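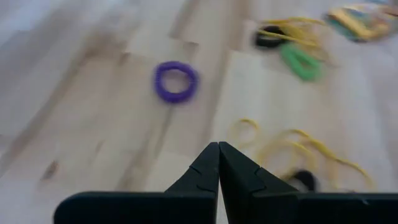
## Sat 30 April — poverty hearing, what we got out of it

Writing this up before I forget which bits annoyed me.

Constanza Painemal and I went through the recordings from the hearing in Ater yesterday. The plan was to code every statement from people with direct experience of poverty, then check which of them come back in the written recommendations. Csaba has the draft recommendations from the organizers. Final version is promised for July. I'll believe it when it's in my inbox.

Numbers so far:

- 84 statements coded from the floor
- 3 of them traceable, in anything like the speaker's own terms, in the draft
- 50 that could be said to be "reflected" if you read the draft very kindly

Csaba wants to report the 50. I don't. "Access to decent housing should be improved" is not a reflection of a woman from Alwood telling the room her deposit was held back for mold that was there when she moved in. By that standard any document with the word "housing" in it passes. We need a rule for what counts, written down before we code the second half. My suggestion: the problem AND the thing asked for must both show up. Constanza agrees on the problem, less sure on the ask, as plenty of speakers didn't ask for anything in particular.

### Coding disagreements

We split on the statements about benefit sanctions. I had them under income, she had them under dignity/treatment by offices. Listened again. She's right on most of them — people talked about the counter, the waiting, being asked the same thing by two different clerks, and the money came second. Recode before Tuesday.

Gyula Deák's statement is still a mess. The interpreter dropped out partway and the transcript just closes the gap as if he had stopped talking. Marked as partial. Don't quote it.

### The "participation" claim

The press note says 300 participants. Sign-in sheets don't separate delegates, staff, interpreters and guests of the officials, so I can't tell what that number means and I doubt the people who wrote it can. Asked Vilmos Boros for the travel reimbursement list, which should at least show who came as a delegate. He said he'd look. He said that last time too.

Also: speaking time. The opening remarks ran long and the floor session was cut short to keep lunch on schedule. I want minutes per group in the report, even if Akihiko Nomura thinks it looks petty. He may have a point about tone. Put it in a table and leave the adjectives out.

### To do

- draft the matching rule, one paragraph, send to Csaba
- recode sanctions
- chase Vilmos again
- Kocsis town council minutes: did anyone raise the hearing there at all? Found no mention on a first search, but the scans are poor
- ask Constanza if the Kemura group kept their own notes. They usually do, and theirs are better than the official ones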